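# Wallpaper

Wallpaper is a decorative or protective covering for interior walls, sold in rolls and fixed with paste.

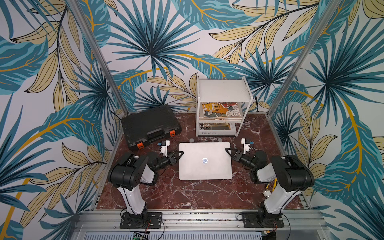
What is wallpaper made of? Most wallpaper has a backing of paper or non-woven fibre, with a printed design on the face and often a thin vinyl or acrylic coating over it.

## Types

Plain printed paper is the oldest type still in general use. It is cheap and takes colour well, but it marks easily and cannot be scrubbed. Vinyl-coated paper stands up to wiping and is common in kitchens and hallways. Solid vinyl is heavier and is used in bathrooms and public buildings. Non-woven wallcoverings contain a mix of natural and synthetic fibres. They do not swell when damp, so the paste can be put on the wall and the dry length hung straight on to it.

Lining paper is an undecorated paper hung beneath paint or another covering. It hides hairline cracks and evens out the surface. Woodchip and embossed papers are meant to be painted after hanging.

## Patterns

A pattern is made up of a unit that repeats along the roll. The distance from one point in the design to the same point in the next unit is called the repeat. A large repeat leads to more waste when the lengths are cut.

In a straight match, the same part of the design meets both edges of the paper at the same height. In a drop match, also called an offset match, each length has to be moved up or down against the one beside it. Stripes and plain textures usually have a free match and need no lining up.

Plant designs have been printed in Europe for several centuries. Small sprigs and trailing stems suit narrow rooms, while large leaf designs are often kept to a single wall. Tropical foliage was popular in the middle of the twentieth century and came back into fashion in the 2010s.

## Printing

Early papers were printed by hand from carved wooden blocks, with one block for each colour. Roller printing spread in the nineteenth century and brought prices down sharply. Most modern papers are printed by gravure, flexographic, rotary screen or digital methods. Digital printing suits short runs and murals.

Block printing survives in a few workshops. The Msimang works at Festberg keeps a store of 1,380 blocks, the oldest of them cut in pear wood. Its block cutter, Johannes Matlala, reworked the leaf design known as Orel from worn originals. The works prints Orel to order in 4 colours, with a minimum of 200 rolls.

## Hanging

Walls should be clean, dry and sound. Bare plaster is first sealed with size or thinned paste. The first length is hung against a plumb line, as corners and door frames are seldom true. Air is brushed out from the centre towards the edges, and the joins are pressed down with a seam roller.

## Collections

Old wallpaper is often found in layers, with later papers pasted over earlier ones. The Zomlow Museum holds roughly 3,000 samples, many of them taken from houses before demolition. They were catalogued by Ursina Sutter, who sorted them by printing method and then by motif.

## See also

- Lining paper
- Block printing
- Distemper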